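Back on the Hill at Zamstead!

August 2020

I have been grinning for two days straight and my face hurts. We got a hill climb! After a spring of canceled everything, the Ranumden Motor Club got its permit through and ran one at Zamstead, with no spectators, a smaller entry, and everybody signing on through a car window. I would have signed on through a mail slot if they'd asked.

For those of you who only come here for the oval stuff: a hill climb is one car, one road, one clock. You line up at the bottom, the light goes green, and you drive to the top as fast as you dare. Zamstead is 1,460 yards of narrow, bumpy county road with a left at the bottom that tightens on you, a long uphill drag past the quarry gate, and then the two hairpins where everyone either wins their class or meets the hay bales. A run is over in less time than it takes me to find my gloves.

I'd spent January telling everyone who would listen that this was my year. The car (still the little Clendier, still ugly, still mine) had a fresh clutch and a straight front subframe for the first time since I bought it. Then the calendar disappeared and it sat on stands for months while I walked past it and said sorry.
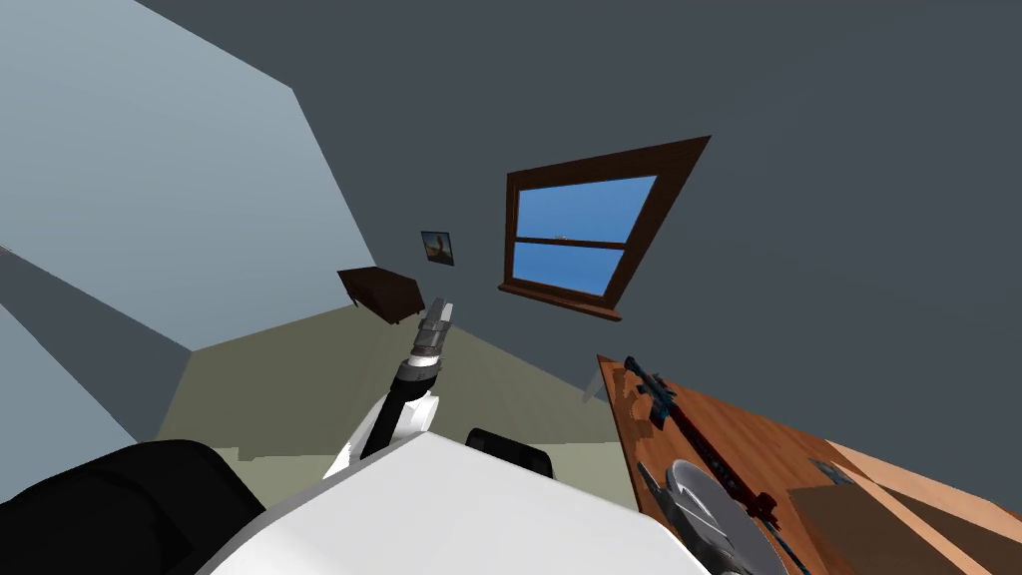 Wood-framed window, blue sky in both panes.

So anyway, the entry. I run in the class for engines up to 1,599 cc, and it's always the best class on the hill because it's such a mess. You get proper single-seaters' little cousins, old hatchbacks with the back seats ripped out, a couple of kit cars, and me. There were eleven of us. The quick one is Fergus Strachan, who has been winning this class since I was in high school and who drives a hatchback with so many rivets in it that it ought to be an airplane. He is lovely to talk to and absolutely brutal on a cold tire.

First practice run I was terrible. I braked for the bottom left at the place I remembered braking, except I was remembering it with last year's brakes, and I more or less parked. Second practice was better. I held third gear all the way past the quarry, and the car just dug in and went. Oh, I had missed that noise. Coming out of the top hairpin I caught a big wiggle and yelled something into my helmet that I'm glad only I could hear. 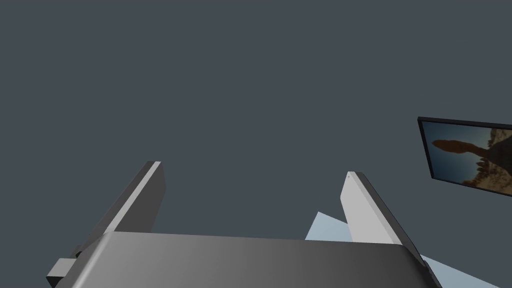 The bodywork is the next job, and I've finally made up my mind about it. The Clendier has been four different reds since I've owned it, depending which panel you look at, and every time I bend one I add a fifth. I thought hard about a nice loud yellow. Then I thought about matching yellow in a parking lot with a rattle can and a headlamp on. What I want now is a plain slate gray like that big flat background up there, no stripes, no pattern, one color from nose to tail, with the numbers in white. My wife says it'll look like a filing cabinet. A fast filing cabinet, though!

The real discovery of the day was tires. I'd put 500 dollars aside for a set of Kereamas before everything shut down, and they had been sitting in the hallway under a blanket ever since. I'd always run whatever the last guy left on the car, so I had no idea what to expect. The front end goes where you point it. I kept turning in too early because I was so used to waiting for the car to make its mind up, and on the first timed run I clipped the grass on the inside of the bottom left and felt the whole thing hop.
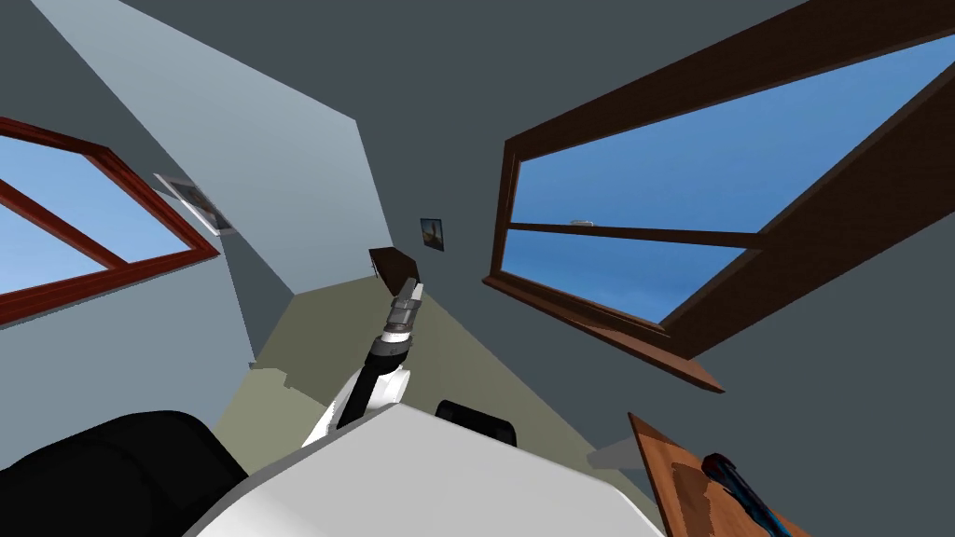
By the second timed run I'd calmed down and moved my turn-in point to the far end of the stone wall, and what a difference. No hop, no slide, foot down before the road even straightened. I got the quarry section flat — properly flat, not the kind of flat where you breathe on the pedal and tell people you didn't — and for the first time ever I had to brake hard for the lower hairpin because I was arriving there with real speed. I knew it was good. The marshal at the top held up a thumb and I nearly stalled waving back at her.

Personal best by more than two seconds. On a hill this short that's enormous, and I sat in the top paddock with my visor up laughing like an idiot until the car behind me came over the line. Fergus still beat me. He beat all of us. But I was third, and I have never been third in anything at Zamstead except the line for coffee.

They batch you at the top and send you down in convoy, and the drive down is one of my favorite parts of the sport. You roll along in second with the engine ticking over and everyone you pass gives you a wave. This year we had to stay in our cars at the top, so there was a lot of shouting between windows about who'd lost it where. I learned more about the upper hairpin from that than I have from years of watching video.
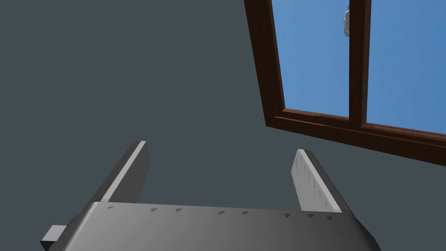
Things to fix before the next one

Rear brake bias. The back gets light over the crest before the lower hairpin and I'd like one less click on the rear.

Seat. I've got a bruise on my left hip in the exact shape of a bracket.

Second gear. It crunched on the third timed run and cost me any chance of improving. Could be the linkage (please be the linkage).

Gloves. Find them. Keep them in the helmet.

Paint, see above. If anyone has a spray gun they'd lend me for a weekend, I'll pay in beer and passenger rides around the block.

The club is hoping to squeeze in one more meeting before the leaves come down. My entry form is already filled out and sitting on the kitchen counter with a stamp on it.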